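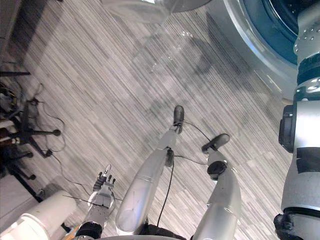
Fig. 7. Striped carpet seen from directly above: thin lines in light grey, white and charcoal.

Floors & Furnishings > Set-up guides
October – by Léonie Tanguy
4 min read

7. Laying and settling in a striped carpet

Stripes are a joy to live with. They make a narrow room look wider or a short one look longer, and a fine grey mix like Votus 3694 goes with nearly any furniture you already own. They do show a crooked edge sooner than a plain carpet would, so most of this section is about getting the lines where you want them before you cut anything.

You will need a tape measure, chalk, a long straight edge, a sharp trimming knife with spare blades, a stiff broom and double-sided carpet tape.

7.1 Choosing the direction

1. Stand in the doorway you use most. Lines running away from you draw the eye down the room. Lines running across it make the walls seem further apart.
2. Look at the daylight too, once in the morning and once in the late afternoon. The pale lines can look much brighter when the sun comes in along them.
3. If you can't decide, try a diagonal! It uses more carpet and takes longer to trim, but it is wonderfully forgiving in old rooms where no two walls are parallel.

Note: the roll is 3000 mm wide. For a diagonal, draw the room to scale on squared paper first and move a paper cut-out of the roll over it until you are happy.

7.2 Laying

4. Unroll the carpet in the room, right side up, and leave it overnight with the door closed and the heating at its usual setting.
5. Snap a chalk line on the bare floor in the direction you chose. Measure it from the middle of the room. Skirting boards wander more than you'd think.
6. Bring one charcoal line of the carpet over the chalk line at both ends, then check it again halfway along.
7. Sweep from the centre towards the walls with the broom. Small ripples will go. A large one means the carpet has twisted, so lift it back to the chalk line and start the sweep again.
8. Leave 35 mm spare at every wall. Trim this off last, from the back, with the straight edge held down hard.
9. Tape the edges, doorways first.

Caution: always cut away from your free hand, and change the blade as soon as it starts to drag. A blunt blade pulls tufts out of the pale lines and you will see the gap.

7.3 Joins

Where two pieces meet, match the stripe before you match the edge. Pick the darkest line on each side and pin them level, then work outwards. Romain Lemaire, who tested this section on his own landing, wanted us to add that the pile must lean the same way on both pieces. Brush each with your palm – if one feels smooth and the other rough, turn one round.

7.4 Putting the room back

10. Carry furniture in. Don't drag it, even on felt pads, for the first few days.
11. Put cups under heavy legs.
12. Run cables along the wall where they will reach. A thin black lead is easy to miss against charcoal stripes, and a loose loop at foot height is a trip waiting to happen. Never run a cable underneath the carpet.
13. Vacuum with the lines, using the suction head only. Keep the rotating brush off until the loose fluff has stopped coming up.

Note: some fluff is normal with new carpet. Snip any long thread level with the pile. Do not pull it.

For stains and spills, go to section 8.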